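About Us

Trevaskis House Clearance & Removals

Small firm, two vans, one unit on the Ustatley road. Been going long enough that we're now moving people whose parents we moved. Run by Fletcher Mudgway (vans, lifting, quotes) and Kumaresan Thomas (phones, storage, paperwork, everything else).

No Mr Trevaskis, before you ask for him. Name came with the unit. The sign was already up and it was a good sign.

What we do

House moves, flats, part loads. Full clearances after a bereavement or a sale. Packing if you want it, boxes only if you don't. Storage by the week. Sheds and garages yes, lofts yes if there's a proper ladder. No pianos upstairs. Downstairs pianos, ring first.

We cover Ustatley, Surnard, Gotach and the villages in between. Further by arrangement, usually a Thursday as that's when the big van is free.

How it started

Fletcher drove for a furniture shop in Surnard until it shut. Bought the old delivery van off them, did a few favours, favours turned into jobs. Kumaresan was a customer. Had his own move done, didnt think much of the invoice (back of an envelope) and offered to sort the books out. Still sorting them.

First year was mostly student rooms and sofas. Then a solicitor in Gotach started passing on clearances and that's now half the work.
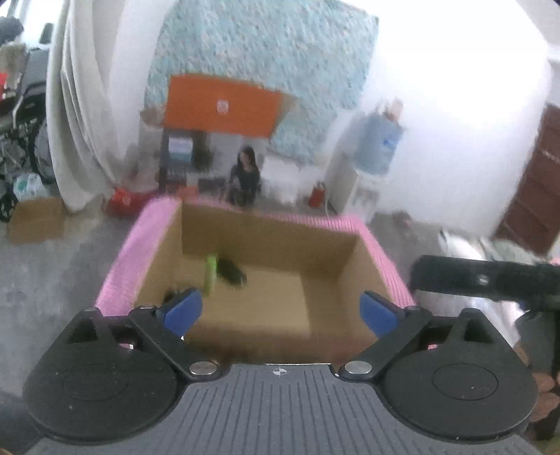
Clearances take longer than people expect, so we'd sooner give you two days and finish early. We go room by room. Papers, photos, keys, medals, anything with handwriting on it gets put to one side for the family and nothing from that pile leaves the house without a yes from you. Good furniture goes to auction or to the charity shop in Surnard, your choice. The rest is sorted for recycling and you get a note of where it went.

Last year we did 516 jobs, 100 of them full clearances. Kumaresan has the spreadsheet if you realy want it.

Storage

Dry, locked, alarmed. The unit is 1254 square feet, racked down one side. You can visit your things, just give us a day's notice so we can get the van out of the way. No food, no paint, no gas bottles.

Prices

Quote is free and it's in writing. We come and look, or you send a list. Price only changes if the job does. Waiting for keys: first hour free, everyone has to wait for keys.

News

Friday, January 31, 2025 - new boxes in, two sizes, same price as the old ones. Booking up for the end of February already so ring soon if you have a date. Mondays are easiest.

Getting hold of us

Phone is best, mornings best of all. Leave a message if we're on the stairs with somebody's wardrobe and Kumaresan will ring back the same day. Unit is open weekdays til five, blue gate, park on the left.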